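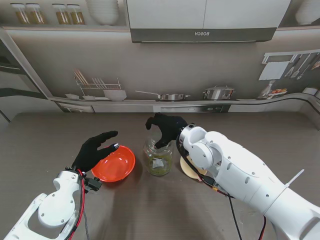 1. Aim of the project

Our group wanted to find out which containers are practical for keeping and serving small dry or frozen food in a shared kitchen. The kitchen at Fokholm has many jars and bowls, but they were bought at different times and do not fit each other well. We called the project Medve. It lasted four weeks in April.

2. Jars

The clear glass jars are good for one reason: a person can see what is left without opening anything. The difficulty is the neck. With a spoon it is slow to take out the last part, and with the fingers one can reach only so deep. Tipping the jar is faster. We filled one jar with 98 g of green peas and emptied it in both ways on the same Thursday. The spoon needed 49 seconds. Tipping was much quicker, but the peas arrive all together and a part of them may roll away.

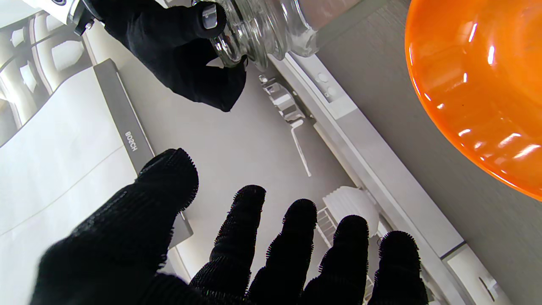

One comment on our first draft was that we blamed the jar too much, and that a wide dish under it would solve the problem without buying anything new. We thought this was a fair remark and changed the next test.

3. Dishes and bowls

Small round food needs a rim more than it needs depth, so for the second test we compared a shallow dish with some deeper bowls. In the shallow dish the peas spread out and it is easy to find a bad one. 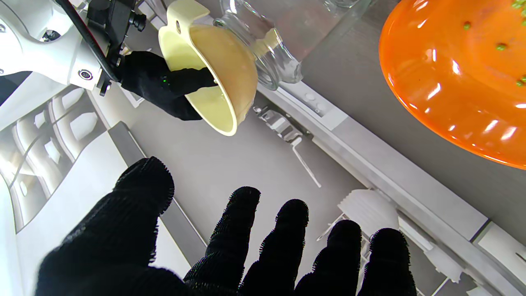 Storing the bowls was the other question, because the shelf at Fokholm is narrow. Stacking works only when the shapes are equal. The pale cream-yellow bowl has a flat tab on the rim with a small hole in it, so it can hang on a hook and leave the shelf free. The big orange one has to lie flat, but a few green peas are very easy to notice on that colour, and we recommend it for sorting.

4. Remaining work

We did not test lids. The next group should also weigh the peas after tipping, as we did this only once (97 g).

Related reports
Koson: labels for a shared fridge
Gutside: drying racks in small kitchens
Medve: first plan and shopping list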